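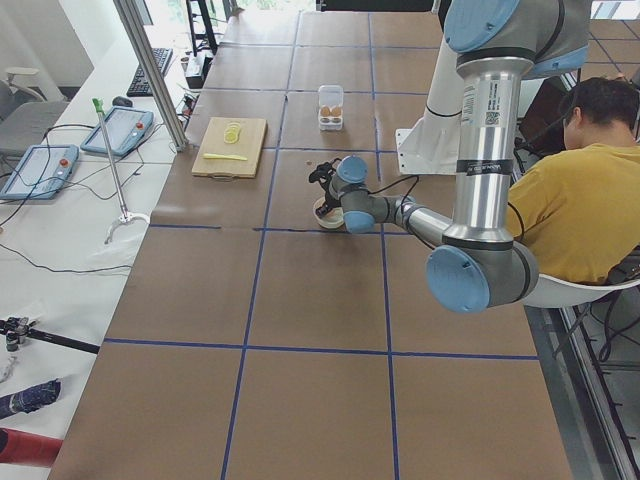 Lemons, eggs and a covered table

I do most of my messy kitchen prep on a table covered in brown paper, and I've been doing it long enough now that people who come round have stopped asking if I'm about to wrap presents. Padmavathi Raju put me onto it back in March, when we were making lemon curd for a fete and I was whingeing about the juice marks on my good timber. She turned up with a roll under her arm and that was that!

So, a few things I've worked out since.

Go for the heavy paper, the stuff sold for wrapping parcels. The thin kind goes to mush the minute you drip on it. I pull it right to the ends of the table and smooth it with the side of my arm, then tape it down. Dark tape is good because you can see where it is when you come to peel it off (I've spent far too long picking at clear tape with a fingernail). And if you run the tape both ways so it makes big rectangles, you've got yourself a ready-made set of stations - chopping in one, bowl in the next, eggs somewhere they won't get elbowed. It also means you can slice out one mucky panel and patch it, and leave the rest down for another day.

Raw egg on the paper? Patch it straight away. Don't wipe it and hope.

Lemons next. I cut mine on a wooden board with a handle hole, and I stack the slices as I go, up at the far end of the board, so the juice stays in one spot and I've got room to keep cutting. Rub the board with a bit of coarse salt and a spent lemon half when you're done, rinse it, and stand it on its edge to dry. Never flat on the bench, it'll warp. Mine did.

I'm a big fan of plastic knives for kids, by the way. A bright yellow one is perfect because it doesn't vanish into the pile of peelings and end up in the compost. Ours has been rescued from the worm farm once already - it was a green one then, which tells you something. They'll get through a soft lemon if you start the cut for them, and they're fine for bananas, strawberries and cold butter that's had ten minutes out of the fridge.

Eggs stay in the carton until the second you want them. I keep one of those little clear plastic cartons and just put in what the recipe needs, so the big one can stay in the fridge. Crack each egg into a small bowl first, have a look, then tip it in with the others. A white bowl is best for spotting bits of shell, and you can fish those out with the edge of a bigger piece of shell.

When you've finished, peel the tape slowly and low to the table, fold the paper in on itself, crumbs and all, and carry the whole lot out to the bin.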